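Início Explorar Notificações Mensagens Perfil

Noemi Monti
Jun 12, 2020

Tá, vou contar a história da travessia de Rirkatwood porque três pessoas me pediram e porque é sexta e eu não tenho pra onde ir mesmo. Senta que é comprido 🧵

Contexto: eu tinha marcado essa viagem pra março. Março!! Comprei a passagem em dezembro, toda organizada, pasta no computador e tudo. A ideia era andar de Galindo até Rirkatwood pela trilha do litoral, dormindo nos vilarejos do caminho, e voltar de ônibus.

12 dias de caminhada no plano. Lembrem desse número, ele vai sofrer.

Cheguei em Galindo de noite, na chuva, e a pousada tinha trocado de endereço. O site ainda dava o antigo. Fiquei tocando a campainha de uma ótica fechada até uma moça na janela de cima gritar que era do outro lado da ponte.

Do outro lado da ponte tinha um cachorro enorme deitado na porta e ele não saía. Passei por cima. Ele nem abriu o olho.

Primeiro dia de trilha: lindo, sol, mar do lado esquerdo o tempo inteiro, eu me achando a maior andarilha do hemisfério. Almocei pão com queijo sentada num muro. Mandei áudio de quatro minutos pra minha irmã. (ela ouviu em velocidade dobrada, confessou depois)

Segundo dia: bolha. No calcanhar direito, claro, que é o pé que sempre me trai.

Dica de quem aprendeu do pior jeito: bota nova NÃO se estreia em viagem. Eu sabia disso. Já escrevi isso aqui. Tem post meu de 2018 dizendo exatamente isso e eu fui lá e estreei a bota nova.

Aí no terceiro dia apareceu o Fergus. Fergus Dalgleish, escocês, aposentado, mochila menor que a minha bolsa de academia. Ele me viu mancando numa subida, parou, tirou um rolo de esparadrapo do bolso e fez um curativo no meu calcanhar como se estivesse embrulhando presente.

A gente andou junto até Vurkura, que é um vilarejo com uma rua, uma igreja e uma padaria que abre quando quer. Ele falou de trem o caminho inteiro. Eu não sei nada de trem. Agora sei bastante sobre bitola estreita, se alguém precisar.

Vurkura merece um parágrafo só dela. A rua desce direto pro mar e no fim tem uma rampa de pedra com uns barquinhos puxados pra cima. Comi uma sopa de peixe lá que eu penso nela até hoje. Tentei fazer em casa na quarentena e ficou com gosto de água de aquário.

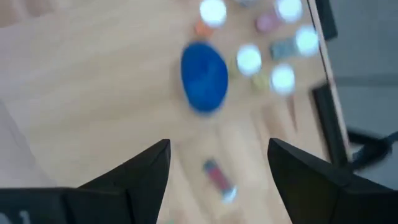

azul em cima da mesa 💙

Voltando. A dona do albergue de Vurkura tinha um rádio ligado na cozinha o dia inteiro e foi por ali que a gente começou a entender que a coisa estava ficando séria. Eu não falo a língua direito, mas dava pra pegar "fronteira", "escola", "fechado". Ela ia traduzindo o resto com as mãos.

O Fergus decidiu voltar na mesma noite. Ligou pra filha, ela mandou ele pegar o primeiro ônibus e ele obedeceu bonitinho. Me deixou o esparadrapo.

Eu, teimosa, resolvi continuar. Pensei: tô no meio do mato, do lado do mar, quem é que eu vou encontrar aqui? E por uns dias foi isso mesmo. Só eu, as gaivotas e umas ovelhas com cara de quem sabe da sua vida.

O trecho entre Vurkura e Hasska é o mais bonito da trilha inteira, e também o mais chato de andar. Muita pedra solta. Você passa o dia olhando pro pé, aí lembra de levantar a cabeça e tem uma falésia absurda na sua frente. Levanta a cabeça, gente! Para, respira, olha, depois anda.

Em Hasska o albergue já estava fechado. O moço do mercadinho me emprestou o quartinho em cima do depósito e não quis aceitar dinheiro de jeito nenhum. Comprei chocolate demais só pra compensar. Jantei chocolate.

E foi em Hasska que acabou. Dia 7 dos 12. A companhia aérea me escreveu de madrugada: ou eu voava em 2 dias ou não tinha garantia de nada. Chorei um pouquinho no depósito, entre as caixas de macarrão, e fui ver horário de ônibus.

O motorista do ônibus me deixou no aeroporto, que nem era parada da linha. Paguei 166 de diferença na passagem (euros, e doeu, e até agora nada de reembolso, sigo mandando e-mail toda semana).

Então não, eu não cheguei em Rirkatwood. Todo mundo me pergunta como é Rirkatwood e eu não faço ideia!! Dizem que tem um farol. Dizem que o farol nem é tão grande coisa assim.

Se valeu a pena? Olha, eu fiquei umas boas semanas com raiva. Desfiz a mochila só em maio, e ainda tinha um pão dentro. Não vou descrever o pão.

Mas a raiva passou e o que ficou foi a sopa, a janela da moça, o homem dos trens. O Fergus me escreve de vez em quando, a propósito. Tá bem, tá plantando tomate e pergunta do meu pé em todo e-mail.

A bota, pra quem quer saber, amaciou. Uso pra ir até o portão pegar encomenda.

Quem tiver feito o pedaço final, de Hasska pra frente, me conta aqui embaixo? Quero saber principalmente se tem onde dormir no meio ou se é tudo de uma vez só. E se a subida depois do rio é tão ruim quanto falam.

Ah, e se alguém tiver receita de sopa de peixe que dê certo, pelo amor de deus.

12 comentários 166 curtidas 7 compartilhamentos

Voltar ao topo · Contato · Termos · Privacidade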